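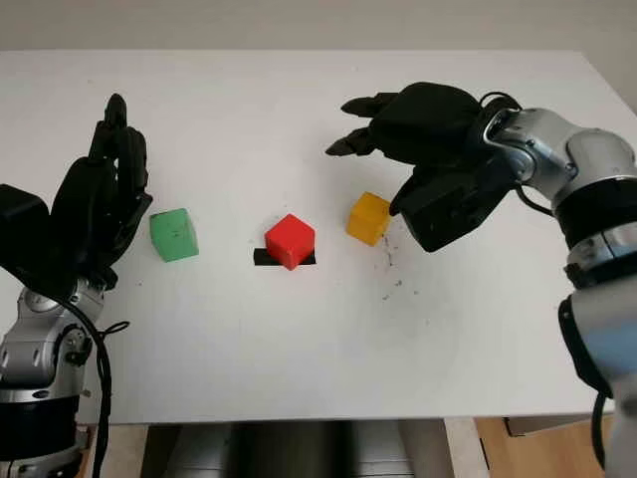
Why not just tell the robot where the cube is? A reader in Ivstead asked us that after our last page about robots that learn, and plenty of grown-ups ask it too.

You could do it that way. Many factory robots are given exact positions and go to the same spots all day. It works well until something moves. If a part is a finger's width out of place, the robot may close its hand on nothing.

The team at the Quiroga lab wanted to know if a robot with two hands could learn to pick up coloured cubes by copying people. They called the project Plultora.

First, a person guided the robot's arms through the job, over and over. Each go is called a demonstration. The computer saved what the robot's camera saw and how every joint moved. The team collected 579 demonstrations, which took them until September.

Next, a computer program looked for patterns in all those recordings. When a cube is over to the right, which arm moves? When do the fingers start to bend? Nobody wrote these rules down. The program had to work them out from the recordings — a bit like learning to catch a ball by watching and trying.

Then came the test. The robot had to pick up a cube by itself, with the cubes in places it had not practised. It had 80 tries and managed it 31 times.

That may sound low, but the team also tested a program trained on a much smaller set of demonstrations. In the same number of tries, it picked up a cube only 2 times. More demonstrations had made a big difference.

The misses were useful as well. Most happened when a cube was turned so that a corner faced the robot. Fingers slide off a corner more easily than off a flat side. The next set of demonstrations will have more cubes turned that way.

Try it yourself: put a small block on a table, shut one eye and pick it up using only your thumb and one finger. Turn the block a little and try again. Does your hand turn too?

Words to know
Demonstration — one go at a job, recorded so that a robot can learn from it.
Joint — a place where an arm or finger bends or turns.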